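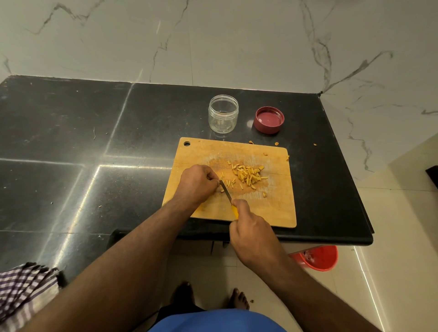
Kitchen recordings teach a robot when to slow down

The first set of results from the Reselness project is in, and the short version is that people's own hands are a better guide to speed than we expected.

Wumpini Osei and Ingeborg Hinrichs have been working with first-person recordings of ordinary food preparation, made in home kitchens with the cook's own knives and boards. The question was whether a robot arm could learn from them how fast to move at each stage of a cutting job. Until now our arms have run at one fixed speed, set low enough to be safe near the end of the cut, and this makes them very slow everywhere else.

The new method tracks both hands and looks at the distance between the knife and the hand holding the food. It then learns a speed for each part of the stroke. No labels are added by hand. Training used some 1000 short clips, with 36 kept back for testing.

On the held-back clips, the predicted speed stayed close to the cook's own in most cases. The weak spot was small, hard pieces such as ginger or turmeric root, where the holding fingers cover much of the food and the tracker loses the fingertips. Heaps of chopped bits next to the blade also confused it. Ingeborg has tried feeding in the 2 previous seconds of hand movement – this helped with the fingertips but did little for the heaps.

Trials on the arm at the Nolte lab have so far been limited to soft vegetables and a blunt blade. Harder roots will follow in July, once the new wrist sensor is fitted.

A write-up is being prepared, and a draft is on the shared drive under Reselness, May 2023. Comments on the tracking section are especially welcome and should go to Wumpini.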